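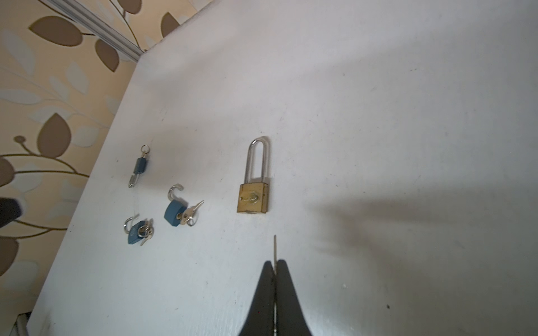 The key drawer in my kitchen is the third one down, and it sticks. Every house I've lived in has had one, and I brought most of the contents of the last three along when I moved to Trirkdale, where they have settled in better than I have. I own 14 keys that open nothing. I also own locks that nothing opens, a smaller collection but a more reproachful one. A padlock is the worst kind of thing to keep for no reason, because it looks so ready to be useful. Put a few out on a white tabletop, three small blue ones and a brass one standing off by itself like an uncle at a wedding, and you will start thinking about sheds. You may not have a shed. You will begin to feel that you ought to.

I started paying attention to all this last October, when I locked myself out of a storage unit I was trying to cancel. The unit was at Skomlow, a long row of orange doors off the county road, and I had rented it for what I told everyone would be the summer. I won't say which summer. The lock was mine, bought by me, closed by me, and the key to it was on a ring that had gone to live somewhere private. The desk at Skomlow was very nice about it. They have a pair of bolt cutters the length of a canoe paddle, and they keep it behind the desk, next to the candy.

"You'd be surprised how often we get these out," the man at the desk told me, and I said I would not be.

What I got for my trouble was a tour of the scrap bucket. Every lock that gets cut at Skomlow goes into a plastic bucket, and when the bucket is full it goes to the metal yard in Ulham, and then the bucket comes back. People cut locks there all year, but the bucket fills fastest in late spring and again right before the holidays, when families remember that they own a second set of dining chairs. I looked in. There was a fortune in there, if you count it the way I count money I've already spent.

The standard advice about keys is to label them. I have read this advice in magazines much like this one and I would like to report on how it goes. You buy a packet of tags. You write BACK DOOR on one, feeling like a person who files taxes in February. Then you pick up the next key and you don't know what it is, and you can't very well write that, so you put it down and go to the next one, and you don't know what that is either. By the end I had one labeled key, and it was the key I use every day, and the tag got caught in my coat zipper so I took it off.
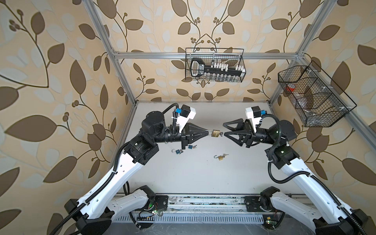 Keeping keys is really a decorating problem, or that's how it gets sold. The trouble with a drawer, the catalogs will tell you, is that you can't see into it, so what you want is a system out in the open. I've looked at a lot of these systems. There are hooks in the form of birds, small brass trees, a shelf with a lip. There are black wire-mesh baskets that hang from a bar, with a big black holder in the shape of a key, loop at one end and all, and some fine leafy wallpaper going by in the background, brown vines and berries. I am weak in front of this sort of thing. A holder in the shape of a key seems to me to have understood the assignment. My neighbor bought a wooden one, hung it beside her front door, and within a week it held a dog leash, a mask from a costume party and a bunch of dried lavender. Her keys were in her other coat.

I went to see the people at Sayce, the hardware store on the square in Trirkdale, because they have been cutting keys for the town longer than the town has had a stoplight. They open at 6 a.m. for the contractors, who buy screws and complain, and they don't get to people like me until the coffee has gone bad. The key machine is at the back. It makes a noise I'd put somewhere between a dentist and a bad violin. On the wall behind it are the blanks, up to 2,000 of them, hanging on pegs in an order that was set up by an employee who has since retired to Ulham and must sometimes be telephoned.

The woman who runs the machine told me that business is down in house keys and up in everything small. Front doors have gone over to keypads. You punch in your number, which is your birthday, and the door lets you in along with anyone who has ever sent you a card. But padlocks, she said, just keep selling. Bike trailers, gym lockers, tool chests, toy chests, the freezer in the garage once the kids are teenagers. 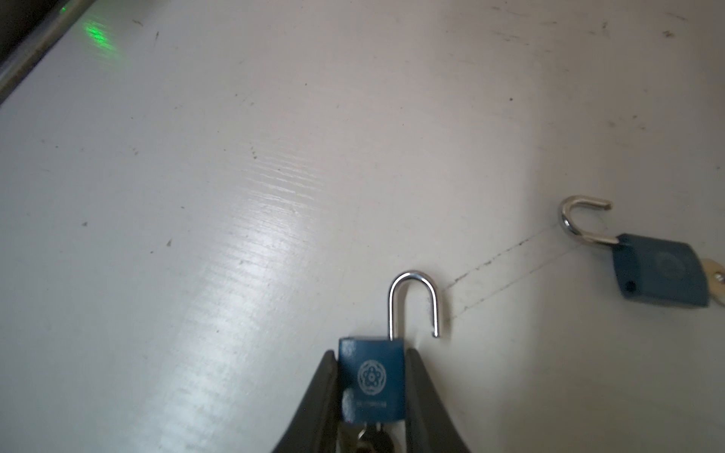 She also told me that hardly anyone has a padlock key copied. They come with 2, and customers treat the second as a sort of gift with purchase. It goes in the drawer. The first goes out into the world and meets its fate, and by then the second has been lying among all those other small silver keys so long that it has picked up their look. Her own suggestion was to tape the spare to the receipt. I asked where she kept her receipts. She went to help a contractor.

I asked her, too, about the matter of strength, which men at parties like to explain to me. It's true that a person who wants what's in your shed can get into your shed. A small padlock will not stop him for long, and he could always take the hinges off. She said a lock that size is mostly a note. It says that somebody has been here and would like things left as they are. I found that I liked this very much. Most of what I own is protected by notes of one kind or another, including a sandwich.

There is one house in Trirkdale, up past the feed store, where they have never locked anything. I know because the family that lives there tells you so, early and often. They don't own a house key. When they sold their last car, the story goes, the key was in the ignition and had been for years. I used to think of them as serene. Then one winter evening I gave the older son a ride home and found the whole family on the porch in their socks. The wind had blown the door shut, the latch had caught, and there wasn't a key to it on this earth. We got in through the bathroom window. I was the one who went through it, being the only one in shoes.

I've thought about that door a good deal. I don't believe the moral is that they should have had a key, because I have fourteen chances to show you what having a key is like.

In the end Skomlow cut my lock. It took the man one squeeze, and the lock dropped into the bucket with a clank I felt in my wallet. Inside the unit were a floor lamp, a box marked KITCHEN MISC and a bicycle with the tires gone flat. The lamp works. The bicycle was chained to the lamp, for reasons that must have seemed sound to me on the day, and the chain was held shut with a padlock.

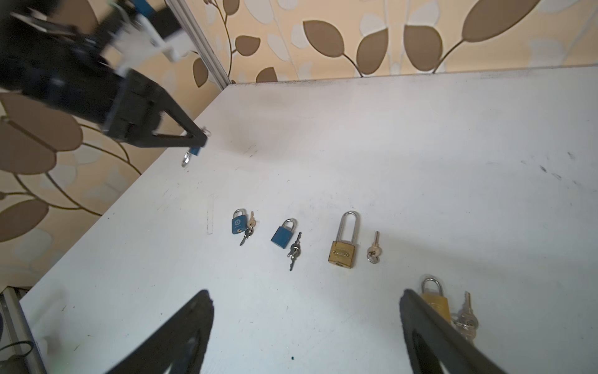 Small, blue and hanging, with a silver ring: the modest end of home security, with leaf-print wallpaper.

I took the whole arrangement home in the back of the car, lamp and bicycle together, and stood it in the hall. That evening I carried the key drawer out, having first had to pull it clear off its runners, and sat down on the floor to try them all. The ninth one turned. I was so pleased that I tried it again, and then I locked the bicycle to the lamp once more to see it work a third time, and went to answer the phone.

The key is around here somewhere. Sayce says they can sell me a nice pair of bolt cutters, and I've been clearing a space for them in the hall closet, behind the box marked KITCHEN MISC.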